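Categoria: Artigos > Estudos do Consumo e Vida Cotidiana

3. Os objetos que ficam na república: quem compra, quem guarda, quem leva embora

Comecei esta parte da pesquisa achando que ia escrever sobre dinheiro. Aluguel dividido, conta de luz, aquela planilha que alguém abre em março e ninguém mais atualiza. Só que nas primeiras entrevistas as pessoas falavam do aluguel por dois minutos e depois passavam meia hora na cozinha (na cozinha como assunto, quero dizer, embora várias conversas tenham acontecido lá mesmo, com café passado na hora). Então mudei o roteiro, e o que segue é o resultado dessa mudança.

Conversei com moradores de 18 repúblicas estudantis do bairro Plornano, todas a uma distância razoável a pé do campus. Em cada casa pedi que me contassem a história das coisas de uso comum: panelas, copos, escorredor, o liquidificador que só funciona na velocidade dois. Juntei 655 relatos de objetos, alguns com uma linha só ("veio com a casa"), outros com uma genealogia que dava um capítulo. Chamo de "relato" qualquer fala em que um objeto identificável ganha dono, origem ou destino. Se o mesmo copo aparece na boca de duas pessoas, são dois relatos, e já adianto que quase nunca combinam.

O copo, aliás, virou minha unidade favorita. Custa pouco, quebra ou some, e é raro alguém ter coragem de reclamar formalmente por causa dele.
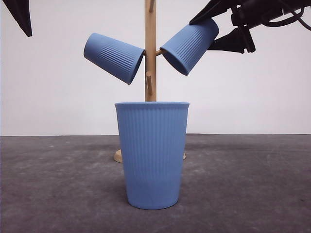

Figura 1a. Copo azul-claro canelado, com suporte de madeira para canecas ao fundo.

3.1 Três modos de ser dono

Minha primeira tentativa foi separar os objetos em "da casa" e "de alguém". Durou uma semana. Logo na segunda república um morador me explicou que a frigideira era da casa, mas que se a Lu estivesse em casa a frigideira era da Lu. Achei genial e fui obrigada a refazer a tabela.

Acabei trabalhando com três modos, que não são caixinhas fechadas. O primeiro é a posse declarada: nome escrito com caneta permanente, prateleira própria, aviso no grupo. O segundo é a posse tolerada, em que todo mundo sabe quem comprou mas usa assim mesmo e lava depois (ou diz que lava). O terceiro eu chamo de posse sedimentada, e é o que mais me interessa: o objeto já passou por tantas turmas de moradores que a origem se perdeu, e ele fica sendo da casa por decurso de prazo, digamos.

A passagem de um modo para outro tem época. Outubro apareceu em muitas falas como o mês em que se começa a pensar em quem sai no fim do ano, e é aí que reaparecem os donos. Uma assadeira esquecida desde as férias de repente tem três herdeiros! Quem vai embora faz as contas do que cabe na mala ou no carro do pai, e o que não cabe entra na categoria sedimentada sem cerimônia nenhuma.

3.2 A superfície neutra

Uma coisa que eu não esperava foi a importância da mesa. Nas repúblicas que visitei, deixar um objeto no armário diz uma coisa, deixar na pia diz outra, e deixar em cima da mesa suspende a questão. Uma moradora me disse que mesa é "terra de ninguém com hora marcada": o que amanhece ali pode ser usado, o que passa dois dias ali pode ser guardado por qualquer um, no lugar que quiser. 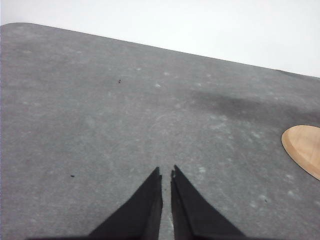
Figura 1b. Tampo cinza, canto arredondado.

Georgiou, a república mais antiga da amostra (o nome vem de uma placa que já estava no portão, e a explicação varia conforme o entrevistado), levou isso ao extremo e escreveu a regra num papel colado na geladeira. O limite lá é de 20 horas. Perguntei por que não 24, e me responderam que assim ninguém precisa lembrar do dia anterior inteiro. Não sei se entendi, mas anotei.

Já na Grillard, casa maior e com mais rotatividade, a regra nunca foi escrita e funciona mais ou menos igual. Isso me fez desconfiar da minha hipótese inicial, que dava muito peso às normas explícitas. Comparando os cadernos de campo, as casas com regra no papel brigavam tanto quanto as outras. A diferença estava no assunto da briga: onde havia papel, discutia-se o papel.

3.3 O que vale a pena disputar

Perguntei também quanto custaria repor tudo o que era de uso comum na cozinha. As respostas foram chutes, claro, e teve quem dissesse mais de 2000 reais, contando a geladeira, que em várias casas pertence ao proprietário do imóvel. Os copos mal entravam na soma. E no entanto são eles que aparecem nas histórias de mágoa, junto com a faca boa e o pano de prato que alguém trouxe da avó.

Minha leitura é que o valor baixo ajuda o objeto a carregar recado. Cobrar uma geladeira exige reunião, e para cobrar um copo basta um suspiro na hora certa, de modo que o conflito pode existir sem ser assumido. Tenho consciência de que isso se apoia no que as pessoas contam depois do ocorrido, quando a história já foi polida para visita. Eu não morei em nenhuma dessas casas durante a pesquisa, e faz falta.
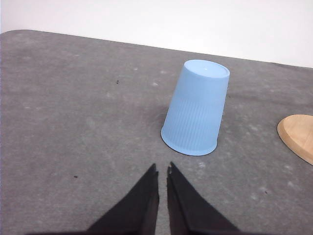
Figura 1c. Copo azul-claro de plástico, emborcado.

Mirela Sales discordou desse ponto quando leu a primeira versão. Para ela, o preço explica pouco: o copo gera atrito porque circula muitas vezes por dia, e qualquer coisa usada com essa frequência, cara ou barata, acabaria virando motivo de queixa. Sugeriu que eu olhasse para o controle remoto e para a chave do portão antes de insistir na tese do valor baixo.

Fui olhar. O controle remoto aparece pouco nos relatos, talvez porque quase todo mundo assista às coisas no próprio computador, mas a chave do portão é um caso sério e dá razão a ela em boa parte. Mantive a minha interpretação para os utensílios de cozinha e deixo a frequência de uso como variável a testar na próxima rodada de entrevistas, que vai incluir casas fora do Plornano.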